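6 min read

We use cookies to keep this site running and to remember your settings. By continuing to browse you accept our cookie policy.

My month with one podcast app, and why I kept it

3/7/18

I had 894 unplayed episodes on my phone when I finally admitted I had a problem. My old podcast app had turned into a junk drawer. It downloaded everything, sorted nothing, and once a week it told me my storage was full right when I wanted to take a picture of something. So I went shopping for a new one, and after trying a few I landed on Jadoon.

First impressions were good! The whole thing weighs 88 MB, it opened fast on my three-year-old Android, and it didn't ask for my contacts. You can start listening without an account, though you'll want one if you also use a tablet. I brought my subscriptions over with an OPML file (that's the little export file most podcast apps can make) and it took less time than making toast.

The home screen is just a queue. New episodes land at the bottom, you drag what you want to the top, and anything you swipe away stays gone. I missed my old folders for maybe two days – then I noticed I was finishing shows again.
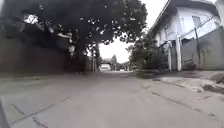

Can you listen without a data connection?
Downloaded episodes play fine offline, and the free version lets you keep 8 of them on the phone at a time.

That limit bugged me more than I expected. I'm on a train with terrible signal twice a day, and eight short news shows disappear quickly. The paid version raises it to 100, and I caved in the second week. I also tried Lastitz, which has no cap at all, but its search kept handing me shows that ended years ago, and the sleep timer quit whenever I locked the screen.

Speaking of sleep timers, Jadoon's is lovely. It fades the sound out slowly, and if you shake the phone it gives you another five minutes. The speed control is good too, and you can set it per show (I like my history podcasts slow and my tech ones a bit rushed).

Now the grumbles. There's no desktop version, only a web player that forgets your place. The car mode has huge buttons but hides the skip button behind a menu, and I'd love to know who thought that was smart. And the battery took a hit until I switched off background refresh, so do that on day one. It's under Settings, then Library.

I'm down to around 30 unplayed episodes now, most of them from one very long series on shipwrecks that I'm saving for vacation.

Get our app picks by email. Enter your address to subscribe. Unsubscribe at any time.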